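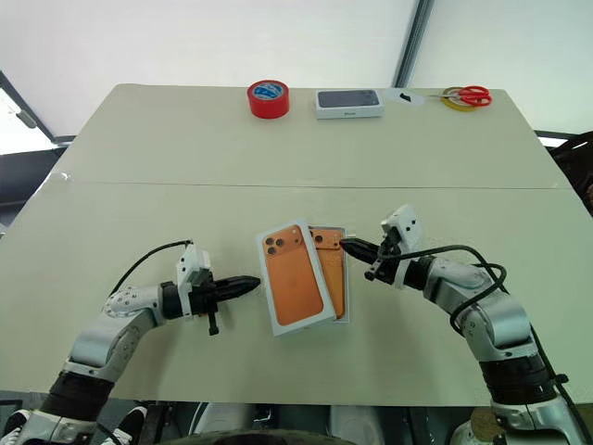

阅读时间：4 分钟

# Furkis 地面站影像接收日志集

先打个招呼：这个仓库放的是 Furkis 小型地面站收下来的气象卫星影像，外加每次过境的接收日志。我一个人攒了挺久，硬盘越塞越满，干脆整理一下放出来，谁用得上谁拿走（真的，别客气！）。

## 里面有什么

一共 1780 次过境，其中 686 次解出了完整影像，剩下的要么只有半张，要么只留下日志和一段噪声。半张的我也没删，做误码分析的朋友特别爱要这种东西，删了他们会来找我算账。

目录长这样：

- `passes/` 每次过境一个文件夹，名字是轨道号
- `raw/` 解调后的原始帧，没做过任何校正
- `img/` 转好的 PNG，单通道，灰度
- `logs/` 纯文本，仰角、信噪比、频偏，每秒一行
- `tle/` 当时用的轨道根数，跟过境一一对应

时间全部是 UTC。我早期犯过傻，有一批日志写的是本地时间，后来用脚本统一改过，改过的文件头里有 `tz_fixed=1`。要是你发现哪条对不上，先看这个字段。

## 怎么收的

天线是自己绕的四臂螺旋，架在 Grastambridge 的一个平屋顶上，南边有一栋楼挡着，所以低仰角的南向过境基本没戏，影像下半截经常是雪花。馈线换过一次，二月换的，换完信噪比明显好看了，做长期趋势的话记得把前后两段分开，不然你会以为卫星自己变强了，哈哈。

解调用的是 Jaltetti，我在上面打了个小补丁，专门对付频偏跳变，补丁在 `tools/` 里。没打补丁也能跑，就是丢帧会多一些。

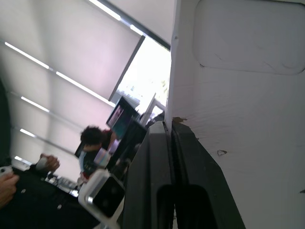 Chibuzor Adeleke 看完初稿后留言说，日志里的信噪比最好写清楚是解调前还是解调后的，他拿去跟自己站的数据比，怎么都差一截，折腾了一晚上才想到是口径不一样。

说得对，是我偷懒了。现在补上：`snr_pre` 是解调前，`snr_post` 是解调后，老日志里光秃秃的 `snr` 一律按解调前算。谢谢他，也对不起他那一晚上。

## 已知的毛病

有 119 次过境的影像左右是反的，升轨降轨判断写错了，文件我没动，清单放在 `flip_list.txt`，读的时候自己翻一下就行。为什么不直接改？有人已经引用了旧版的校验值，我一改人家那边就全红了。

地理定位只能算凑合。星上时钟有漂移，我按海岸线手工对过一部分，对过的带 `geo=manual`，没对过的偏个几十公里都正常，拿来画海岸线的同学请三思。

还有，夜间过境只有红外通道，可见光那个文件是空的，程序读到空文件会报错，别慌，跳过去。
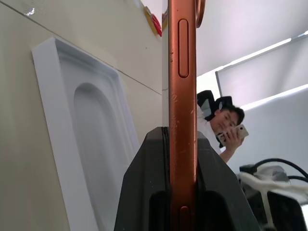
另外亮温没有标定。`img/` 里的灰度值只是把原始计数线性拉伸了一下，看云系形状没问题，想反推海温就别为难它了。我试过照 Hwang 那套系数做标定，夜里的结果还行，白天的一塌糊涂，半成品丢在 `attempts/` 里，注释写得很乱，看不懂可以开 issue 问我。

## 先下小包

全部拉下来挺费劲的，建议先拿 `sample/`，里面挑了 50 次过境，好的坏的都有，升轨降轨也都有，跑通了再下全量。读取脚本是 `read_pass.py`，依赖只有 numpy 和 pillow：

 python read_pass.py sample/ --out preview/

## 许可

影像和日志用 CC BY 4.0，脚本用 MIT。写文章用到了的话，提一句 Furkis 地面站就好，发我一份看看更好！

新数据每隔一阵会往里加，旧的轨道号不会变，校验值在 `SHA256SUMS` 里。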